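Tips from the Kareo Workbench: Getting a Simulated Arm to Cope with a Cluttered Table

Print this page | E-mail to a friend | 14 comments

I've had a lot of mail asking how we do our tabletop tests these days, so I'm putting the tips in one place. Most of you have a hobby arm clamped to a bench in the garage and a folder full of half-working pick-up scripts. So do I! What changed things for me last November was moving nearly all of the practice into simulation and leaving the real bench for the final check.

The question we were chasing was a small one. If you train a grasping policy on the same plain room over and over, how badly does it do when the walls, floor and furniture change? We called the test set Drollodia (don't ask, it was late) and ran it through Clekik, the little scheduler I wrote up here a while back. There were 3,294 trials in all, and every one of them started with the jaws open and a couple of everyday things on a table.

Plain-room training did fine in the plain room. Put the same policy into a busy room and it missed or fumbled 700 of its 1,647 tries, which made me put the kettle on and sit down for a bit. The policy trained on mixed rooms missed 245 out of the same number. Same arm, same objects, same amount of practice – the only thing we changed was the decorating.

So, tip one: change the room before you touch anything else. I wasted weeks fiddling with grip force when what I needed was an uglier floor. Patterned tiles are great for this, especially anything with circles in it, and so are blotchy painted walls and dark shiny wood. If your simulator lets you swap textures from a list, make the list long and let it pick at random every time it resets.

Tip two is to pair up things that want to be held differently. A tall thin thing and a low round thing make a good couple. I keep a folder of pairs and just work down it.
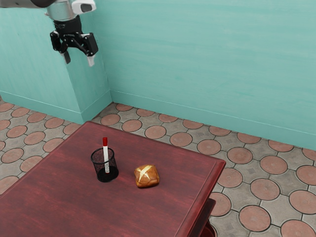 Marker in the mesh pen holder, bread roll for company, gripper still up and away from the table.

Mesh is worth a tip of its own. Anything your depth sensor can partly see through will give you a raggedy outline, and a simulator with its default settings will often hand you a nice clean one instead. Add some noise to the depth readings around thin wire and leave it on for every run. I was stingy with it at first and had to redo a whole batch, so please be more generous than I was.

Tip four: start the arm well off to the side. If it always begins right over the middle of the table, it learns to go straight down and hope (ask me how I know). We shuffle the starting pose on every trial and throw out any that begin with the arm touching something. Watch the first 10 resets with your own eyes before you leave it running overnight. It's dull, but you'll catch the run where the bread has been dropped halfway through the tabletop.

Shadows matter more than I expected, too. Move the light when you move the furniture. One of our early batches had the light nailed in a single spot and the policy got very attached to it – turn the lamp the other way and it went off reaching for dark patches on the wood.

A few housekeeping bits. Save the random seed with every trial, in the file name if you can stand the length. Keep your failures in their own folder and look through them with a cup of coffee before you change a single setting. And write down what you count as a miss before you start. We use "not lifted clear of the table and held," and I had to go back and re-score a batch where I'd been too kind to myself.

What I can't tell you yet is how much of this carries over to the real bench. I've got the arm at the Strickland workshop set up with a mesh cup and a supply of rolls from the bakery, and the early tries look decent, but there are far too few of them to put a number on. I'll post the results when there's enough to be worth reading. If you've run something similar with your own arm, leave a note in the comments and tell me what you used for a floor!

Shared 38 times | E-mail this tip | Print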